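The Shirt That Folds Itself, With Conditions

Every few months somebody shows me a robot that folds laundry. I have learned to ask the same thing each time: what did the shirt look like before you pressed start?

At Hetance, a small research outfit that has spent the better part of two years on cloth, the answer is at least an interesting one. Wilfredo Abella, who runs the folding work, says the shirt can look like anything. His method, called Gallberg, is meant to be handed a T-shirt in whatever heap it fell into and return a tidy rectangle. The arms are cheap, the table is a table, and the cleverness is supposed to be in the software.
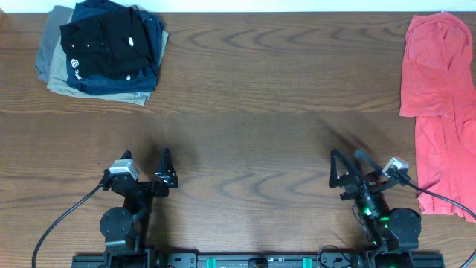 What sets Gallberg apart from older systems is that it doesn't try to build a full model of the cloth. Earlier methods, including Unberg, the one Abella's group used to swear by, tried to work out where every fold and corner was before moving. That was slow, and it fell apart when a sleeve was tucked out of sight. Gallberg looks, makes a small move, and looks again. It was trained on 3000 folds done by people steering the arms by hand, and it copies the way they fussed.

I like this idea. I am less sure about the numbers that come with it. In October the team reported 206 successful folds in a row, and that figure has been repeated in every talk since. Ask what counts as successful and the floor gets softer. A fold passes if the finished shirt fits inside a drawn rectangle. Wrinkles don't matter. A collar poking out doesn't matter much. My mother would have failed plenty of them.

"A rectangle is something you can measure," Abella told me. "Neat is an opinion." Fair enough, but people who buy laundry machines will be paying for the opinion. 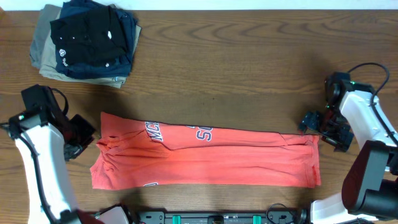

Where the Trouble Starts

The hard part of folding is the grab. Cloth comes in layers, and a gripper that closes on two when it wanted one will drag half the shirt along with it. A person feels this between finger and thumb. Gallberg has no sense of touch at all and has to judge from the cameras, including the small ones carried at the wrists.

Those close views turn out to matter more than anyone on the team expected. When they were switched off in one test, the system still flattened shirts well enough but began missing the hems. The group takes this as proof that the wrist cameras have taught it something about edges.

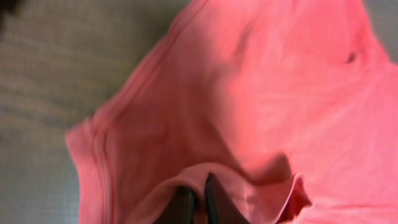
Maybe so. It could also mean that the program leans on one kind of view so heavily that a different lens or a dimmer room would throw it. Nobody has run that test yet. A second lab, Grønli, has asked for the code so it can try the method on its own arms, and I would trust that result over another thousand folds at home.

There is also the matter of time. A single shirt takes around 2 minutes when things go well. Abella says speed comes later, and he may be right, though I have been hearing that sentence about robots for most of my working life.
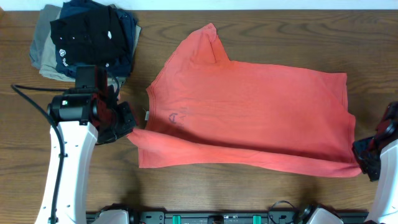

The question I kept coming back to was how much the starting position does for the robot. A shirt that has already been opened out is most of the way to being folded, and people who write about these systems (me included) tend to skip over that. Take the orange T-shirt lying sideways on the wood, its body spread and one sleeve slightly tucked under. There are creases in it, but the neckline, the hem and both sleeves are there to be found. Give the same shirt to a bored teenager and you would get a decent fold. Balled up with a sock inside, it is another job, and the published results don't separate the two.

Abella agrees that they should. His next paper, due out after May 2026, will score the starts as well as the finishes, and it will include towels and long sleeves. He also wants a stricter test than the rectangle, though the group is still arguing over what that should be. I've asked to bring my own laundry.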